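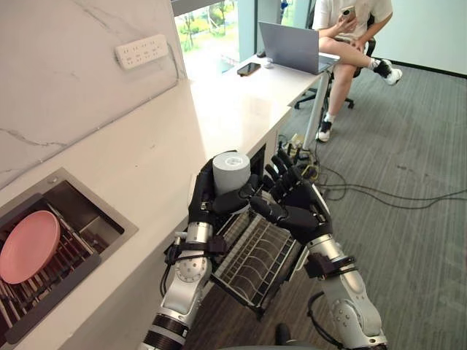
Re: [minside-kitchens] Pull-out dish rack, worth it?

2018-05-22

> We're redoing the kitchenette at Twal and somebody suggested
> a dish rack that slides out from under the counter. Does it
> get in the way? We have 46 inches of counter and the sink
> eats a good part of it. Also, where do you put the paper towels?

Oh, get one! We have a wire one at Flesness that pulls out from under the white countertop, right by the sink, and I love it. The slots are curved, so it's worth trying your own plates in one before you buy. Our Derkevetti bowls are a bit deep for it and I put those on the shelf.

We kept a wire rack in the sink too, and that's where the pink plate lives most days (my favorite, please don't chip it if you visit). Between the 2 of them the counter stays free for chopping, making sandwiches, whatever you've got going.

Does it get in the way? A little, when it's out. I slide it back in as soon as I've put things away and then I forget it's there.

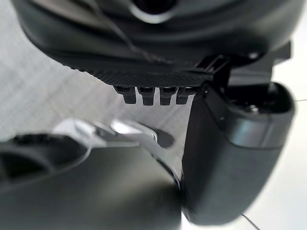 The other thing I'd plan early is outlets. We have a white power strip up on the wall above the counter, and it makes mornings so much easier when the kettle and the toaster are both going. Measure your cords first!

Paper towels: I'd keep the roll standing near the front edge, within reach of the sink. I never did get along with the kind of holder that hangs under a cabinet.

How deep is the cabinet under your counter? If it's only 12 inches, check the rails before you order anything. And send pictures when it's in, I want to see it!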